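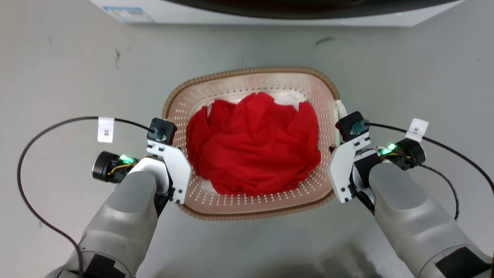

Fig. 1. Laundry basket with a red cloth and some white fabric.

Textiles and Color, Handout 4: Why Dyes Stay Put (and Why Some Don't)

OK, so last time we ran out of minutes right when I was getting to the good part, which is the difference between a dye and a pigment. Let me start there again and then move on to fastness. If you missed the session, get the notes on fiber structure from Ratih Govindasamy or Irfan Lau, because I'm going to lean on them a lot.

Dye or pigment?

A pigment is a solid that doesn't dissolve. You grind it up and glue it to the surface with a binder, the way paint sits on a wall. A dye dissolves, goes into the fiber with the water, and then has to be persuaded to stay there. Most screen prints on T-shirts are pigment. Most plain colored cloth is dyed. Feel the front of a printed shirt with your thumb and you can usually tell — the print has a skin to it.

Getting the dye to hold on

Cotton is cellulose, and cellulose has loads of OH groups sticking out all over. Wool and silk are proteins, with both acid and amine groups, and this is why a bath that gives you a gorgeous deep color on wool can leave cotton looking like weak tea. Polyester has hardly anything for a dye to grab, so we use disperse dyes and a lot of heat.

For cotton, the main families are these:

Direct dyes. Long flat molecules that lie along the cellulose chain and hang on by weak attractions. Cheap, easy, and they bleed. You put them on with salt and hot water, and a good bit of them comes off again in hot water.

Vat dyes. Indigo is the famous one. You reduce it to a soluble form, soak the cloth, then let the air turn it back into something that can't dissolve. The color is trapped in there. Good wash fastness as a rule, but indigo rubs off on things, as anyone with new jeans and a pale couch has learned.

Reactive dyes. These form a real covalent bond with the cellulose. Once they've reacted they're very fast. The catch is that some of the dye reacts with the water in the bath, and that spent dye can't bond to anything. It just sits in the cloth until you rinse it out. When a reactive-dyed cotton bleeds, poor rinsing at the mill is the first thing I'd suspect.

Please don't write "salt sets the dye" in your lab reports! I get this every year. Salt in the dye bath helps push dye toward the fiber while you are dyeing. Throwing a handful of table salt in with a finished garment does nothing useful that I've ever been able to measure.

Staining is its own question

We grade two things in a wash test: how much the colored sample changed, and how much color landed on the white fabric stitched next to it. Keep them apart in your head. A deep red can lose so little dye that you'd swear it hadn't changed, and still turn its neighbor pink. The scale goes from 5 (no visible staining) down to 1 (awful). Half grades are allowed. Use the gray scale card under the light box and not over by the window, where everybody's numbers wander.

The neighbor matters too. Nylon picks up loose direct and acid dyes greedily. Polyester mostly ignores them. The multifiber strip has one band of each for this very reason, so grade every band and don't average them.

The Rahman samples

Zahira Sumampouw brought us a box of offcuts from the Rahman mill in Setmont, 200 pieces, all cotton, mixed dye classes. Each pair gets 4 of them. Lot 2975 is the dark maroon one and I want everyone to include it, so we have something to compare across the whole group. Run it at the low temperature first and then the high one, with fresh white fabric each time. Cut your pieces before you weigh them (last February we had a table full of people doing it the other way around, and the liquor ratios were a mess).

Reading and dates

Xuân Nông's notes on rinsing are in the folder by the door. Read the part on hydrolyzed dye twice; it's dense but worth it. Hidayah Pasaribu will take the Tusport group through the light box.

Reports are due 6 Mar 2006. Staple your swatches, no tape please, since the tape yellows and then I'm grading the tape.

Next handout: light fastness, and why the curtains on the sunny side go first.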